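Lovcombe Baking Help
Ticket: Cardamom dough barely rises in Plikden folding proofer
Opened by: Marjatta Kokkonen
Product: Plikden folding proofer, tray model
Also involved: Gistside instant yeast, Sjöberg cardamom bun recipe
Status: Closed, with a note

Marjatta Kokkonen wrote:

My dough doesn't rise in your proofer. I've had it since July and I've made the Sjöberg buns in it over and over with the same result, a tight little lump that has spread a bit and gone shiny on top. The recipe says doubled in two hours. Mine is maybe a quarter bigger in that time, and I'm being generous.

Before you send me the list: the yeast is in date. The proofer is plugged in. The light is on. There is water in the tray. I have read the booklet, which spends a whole page on wiping the lid and one line on temperature.

I set it to 75 because that's what the recipe says. I would like to know if the box is really at 75 in there, and I don't much care what the display says, because the display is made by the same people as the heater.

Lovcombe support wrote:

Hello Marjatta, sorry about the flat buns. Could you send us the recipe as you make it, including the brand of yeast and flour? Also please try a fresh pack of yeast. Most slow doughs we hear about come down to old yeast.

Marjatta Kokkonen wrote:

I said the yeast was in date. "Most slow doughs we hear about" is not something I can do anything with.

But fine, I bought a new pack. Gistside again, the instant kind. Same lump.

Recipe as I make it: 14 ounces of bread flour, a cup of whole milk warmed, a packet of instant yeast, sugar, salt, soft butter, one egg, and ground cardamom, which I grind from seeds because the ready ground stuff tastes like a drawer. Milk goes in the microwave with the butter. Yeast goes into the milk. Then flour and the rest, knead by hand until it stops sticking to the counter, bowl into the proofer with the lid down.

I've been making bread for most of my adult life with a bowl and a dish towel. I bought the box because my kitchen is cold and I was told it would be more reliable. So far it's been reliable.

Lovcombe support wrote:

Thank you, that helps. Two things to check. Spiced doughs can be slower, and rich doughs with butter, egg and sugar are slower again. Could you make a plain dough with only flour, water, salt and yeast and put it in the proofer at the same setting? If that one rises, the box is working. Please also put a separate thermometer inside, at the height of the bowl, with the lid closed.

Marjatta Kokkonen wrote:

I've heard the one about spices before. A lot of cinnamon worked straight into a dough can hold yeast back, I'll give you that. I don't believe a spoonful of cardamom does it. People have been putting cardamom in buns for a very long time and the buns are not flat.

Here's what I did anyway.

Test one, thermometer. Oven thermometer was no use, it doesn't go low enough. Used my candy thermometer, which I trust, because I check it in boiling water. Stood it in a mug on the rack. After the box had been on for a good while it read 75. I was surprised and did it again with the mug in the back corner. A touch lower, nothing I'd complain about.

Test two, plain dough. Flour, tap water, salt, the new Gistside. Doubled well before the two hours were up. Looked lovely. Baked it, ate it with soup.

Test three, plain dough with the same amount of cardamom. Also doubled. A little behind the plain one, but I wouldn't swear to it. So that's your spice theory gone.

Test four, the full Sjöberg recipe. Lump.

I admit this looks better for your box than I expected. It doesn't explain my buns.

Lovcombe support wrote:

These are very useful tests, thank you for doing them so carefully. We agree the proofer looks fine. The plain dough used tap water and the bun dough used warmed milk. How warm is the milk when the yeast goes in? And how long do you microwave it?

Marjatta Kokkonen wrote:

The recipe says to microwave it until "pleasantly warm" and gives a time, a minute and a half. I do the minute and a half. I let it stand while I grind the cardamom.

I don't see how this is the milk. It isn't boiling. I've scalded milk for bread plenty of times.

Lovcombe support wrote:

Scalded milk is fine in bread as long as it cools before it meets the yeast. Could you tell us the wattage of your microwave? It's usually on a sticker inside the door or on the back. Then please heat the milk and butter exactly as usual, stir it, and take the temperature at the moment you would normally add the yeast.

Marjatta Kokkonen wrote:

Sticker says 1,000. I had to move the bread bin and get a flashlight.

I went and looked at the front of the Sjöberg book, where they tell you what kitchen they used, and theirs is a much weaker microwave. It's in small type under the oven notes. Nobody reads that. I didn't.

Milk test: heated as usual, ground the cardamom, stirred, thermometer in. It was well above what the yeast packet says is the limit. I did it a second time because I thought I'd left the thermometer touching the bottom of the jug. Same.

The top of the milk feels fine to a finger, which is how I've always checked. Stirred from the bottom, it doesn't feel fine at all. The butter floats on top and I think that's what I've been sticking my finger in.

I'm not ready to say that's the whole story. The dough did rise a little, so the yeast wasn't all dead. And why was it better in my old kitchen?

Lovcombe support wrote:

A partial rise fits. Some of the yeast survives, especially when cold flour and a cold egg go in quickly afterward and bring the temperature down. Did you have the same microwave in the old kitchen?

Marjatta Kokkonen wrote:

I did not. I used a pan on the stove.

All right. I've now run it again, with changes one at a time, because if I change everything I won't know what did it.

Run A. Milk and butter heated the old way, then left until the thermometer agreed with the packet. Yeast in. Everything else the same, same box, same setting. Doubled. It took somewhat longer than the two hours, but it doubled and it was soft when I poked it.

Run B. Milk heated as in the recipe, left to cool the same way, but yeast mixed into the dry flour. Doubled, slightly quicker, though by then the kitchen had warmed up from the oven, so I don't count that for much.

Run C. Hot milk, no waiting, yeast straight in. The lump. I didn't enjoy wasting good butter on that one, but I wanted to see it happen on purpose.

Run D. Same as A, but in a bowl with a dish towel on top of the refrigerator. It doubled too, about an hour behind the box. So the box does something. Whether it does as much as it costs is another matter, and I'd still like a longer cord on it.

Lovcombe support wrote:

That is as clear as anyone could ask for. We'd like to close the ticket and add your findings to the help page for the proofer, if you don't mind. We will also add a line about microwave strength.

Marjatta Kokkonen wrote:

Add it, but please don't write it up as "customer error." The recipe gave a time with no temperature, the booklet didn't mention liquid at all, and the first thing I was told was to buy more yeast.

And take out the part about spices slowing things down, or say which spice and how much.

Note added to the help page

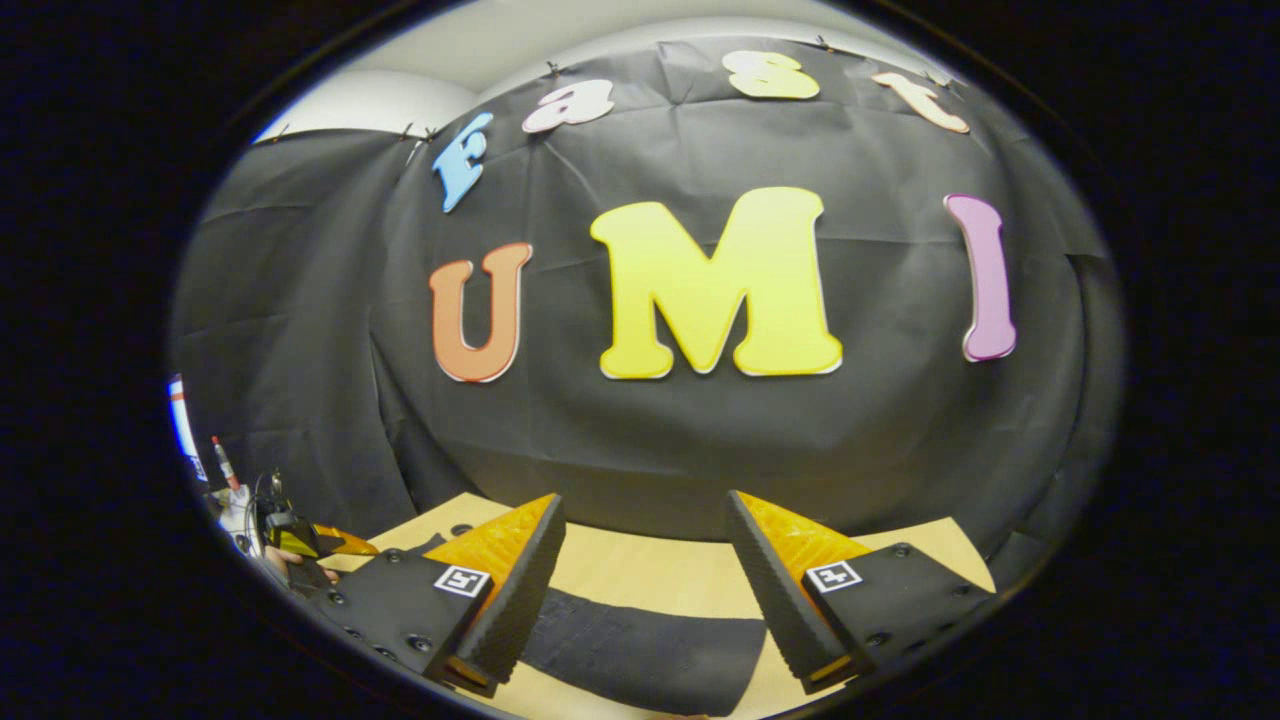 Can I save a dough if I think the milk was too hot when the yeast went in?

Often you can. Let the dough cool to room temperature, stir a fresh packet of instant yeast into a spoonful or so of lukewarm water, and knead it in with a dusting of flour until the streaks are gone. Then start the rise over. It will be a sticky few minutes, and the crumb may come out a little tighter than usual.

Other points from this ticket:

Check the milk with a thermometer after stirring to the bottom of the jug. A finger on the surface tells you very little when there's melted butter in it.

Microwave times in a recipe only suit a microwave like the author's. If yours is stronger, heat in short bursts.

Put a separate thermometer at bowl height before returning a proofer. Give the box time to warm up first.

Try a plain dough at the same setting before blaming the box.

Marjatta Kokkonen wrote, after closing:

I see the spice line is gone. The booklet that comes in the package is still the old one, I checked with my neighbor, who bought hers last week. Buns were good again this morning. I used the stove.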